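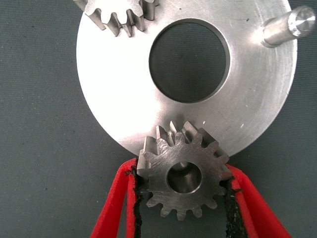
Call for participants: gearbox assemblers and line workers, for a look at what the robot cell changes

We want to hear from people who put small gearboxes together for a living and who now share the bench, or soon will, with a robot. Postport is a small workplace research group. We don't sell automation and we don't install it. We have read a lot of brochures, though, and we have stopped believing most of what they say about the people standing next to the machine.

The claim goes like this. The robot takes the dull part, the picking up and setting down of gears, and the worker moves on to something better. Maybe so. When we ask what the something better is, we tend to get a pause. At Boychuk, where the first part of this study took place, it was clearing stoppages and filling in a tablet form about the stoppages. Some people there liked it fine. Others told us they used to know by feel when a bore was tight on its pin, and that they miss having a reason to know it.

What we are asking for

Forty-six people in the first round gave us one interview each. That was too thin, and we said so in our July report. For the second round we want people who will stay with us for 3 months and let us see how the job shifts while it is shifting. You would do the following:

Keep a short work diary, a few lines per shift, on paper or by phone. Spelling doesn't matter.
Sit for three interviews, an hour each, away from your workplace and with no supervisor in the room.
Spend one paid day in our test room in Virau, assembling planetary gear sets by hand and then alongside a gripper arm. We will ask you what you noticed. We will not time you, and we will not give anyone your results.

Who can take part

You should have at least a year of hands-on assembly work, with gears, pumps, small motors or anything close to that. Temps and agency workers are welcome and were badly missing from the first round. So are people who were moved off a line when a cell came in, or who quit over it. You don't need to be against robots. Several of the people we learned most from were glad to see one arrive, mainly for the sake of their wrists.

If your job is to buy, program or sell these systems, please leave the place to someone else. We will talk to you separately.

Pay

Participants who finish all parts receive $2,033. The money is paid in stages, so if you leave early you keep what you have earned up to then. Travel to Virau is on us, and lunch too, though we make no promises about the lunch.

What we can't offer

We can't protect your job, and we have no say in what your employer installs. We also can't tell you how it will come out. The first report pleased no one at management level and annoyed a few people on the floor, who thought we were too gentle. They may have been right.

Your name stays out of everything we publish. Your employer won't be told you applied. Vunine, the foundation paying for the study, sees the finished report when everyone else does and has no right to change it. That is in the contract, and you can ask for a copy.

How to apply

There are 77 places. Send us a note saying what you build, how long you have done it, and what changed when the robot came, or what you have been told will change. Half a page is plenty. No résumé, please. Applications close August 11, 2021.

Questions about the diary and interviews go to Diane Vachon. For the test room day, including access, shift swaps and whether you can bring your own tools (you can), ask for Clifford Lavoie. Both can be reached through the Postport front desk, and both will call you back outside working hours if that's easier.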